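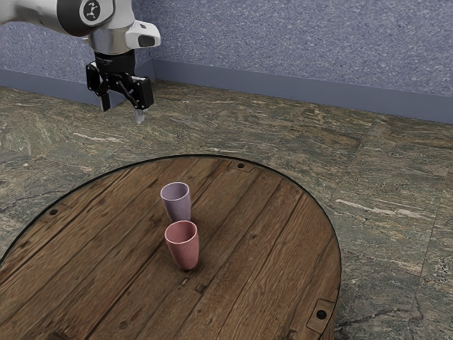 The Zaritz Round Table Top

We have been selling table tops for a good long while now, and the Zaritz is the one people write to us about. It is a plain round top in solid wood, oiled by hand and sold without legs, so you can put it on whatever base you already have and are fond of (an old sewing machine stand does beautifully, we've seen it done!). Milagros Urrutia drew the first one for her own kitchen and it has hardly changed, apart from the edge, which she softened after her second child learnt to walk.

Each top is cut and finished in our Todorova workshop by Horacio Retamal and Erdal Yaman, who do the last sanding by eye and will not be hurried over it. We make 300 a year and that is as many as we care to make.

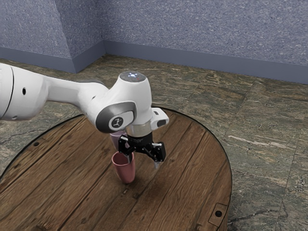

Choosing a size is the thing most customers fret over, and I do understand, as a table is a nuisance to send back. Our usual advice is to cut a circle out of old newspaper and live with it on the floor for a few days. A round top is kind to small rooms, with no corners to catch your hip on, and you can reach across to the middle from any side, as the arm over this one is doing. If you are between two sizes, ring Soledad Maldonado in the shop and she will happily talk it through with you for as long as you like.

Looking after it

Wipe up spills when you see them and give the top a thin coat of Clullov oil every October, before the heating goes on and the air dries out. Put the oil on with a lint-free cloth, leave it twenty minutes, then rub off whatever hasn't soaked in. Please do use a mat under hot pans. Cups are less of a worry, though a ring may appear now and then, and a light rub along the grain usually sees to it.
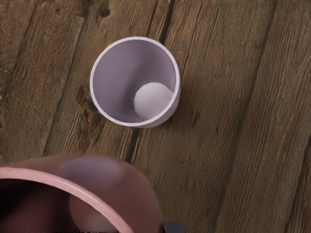
Knots and dark seams between weathered boards, with an upright cup.

Wood varies from board to board and we can't promise that yours will match a picture. If you'd rather have a quieter grain, say so in the order notes and Erdal will do his best to pick one out.

Sizes and details

Small: 4 seats, 1,000 mm across
Fixing plate: 400 mm, drilled for the Risetti pedestal
Finish: clear oil, two coats
Larger sizes: made to order, please ask
Delivery: to your door, flat, in a reusable blanket wrap
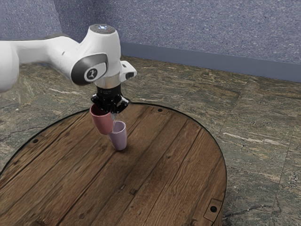

Pink cup and pale lavender cup, round wooden top.

Prices were last checked on July 5, 2024. Samples of the oiled wood are free, and Soledad posts them out herself, generally with a note.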